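Remote teams > Meetings and scheduling
Thread: Does anyone still do no-meeting weeks?

plumbline_pat
18/05/2018
We tried one in March at Zikance. Twelve people, four time zones, all calls canceled from Monday's standup on. My boss counted the chat messages afterward: 3,681 for the week. The week before, with meetings, it was 3,336. So we got rid of the calls and typed them out instead. Is anybody getting real quiet time out of this, or did we all just buy louder keyboards?

sidecar44
Half of those are probably "ok" and a thumbs up. I wouldn't read much into it. Did any work get done?

plumbline_pat
Some. I finished a report that had been open since the old logo. But two people did the same piece of work without knowing it, so call it even.

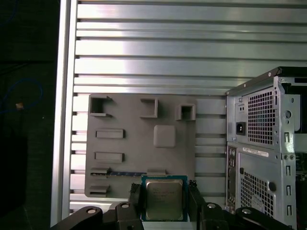 mossy_ledger
We do one a quarter at Mindeck, and the only thing that made it bearable was a shared page where everybody writes what they're working on before lunch. One line each. Ours started as an essay contest, so now the page has fixed slots, laid out like those long rails with the dark grooves between them, and whatever doesn't fit in your slot can wait. People complained for two days and then forgot about it.

sidecar44
So a standup, but with homework.

mossy_ledger
A standup I can read in my socks at a time I pick. Yes.

quietly_kevlar
Disagree with the whole idea. I was at Horobets for the no-meeting month — a month! — and the new hires were miserable. They had nobody to ask dumb questions to, so they asked none, and we found out in week five. Cancel the status calls, fine. Keep the one where people talk.

plumbline_pat
Fair. Our newest person did say it was "very peaceful," and I may have taken that the wrong way.

tobacco_road_toad
We moved the page into Zilley and set it to remind people. It sent 237 reminders the first week. I'd take the meeting.

quietly_kevlar
You can turn those off under team settings, second tab.

tobacco_road_toad
Found it. It wants an admin, and he's on a call.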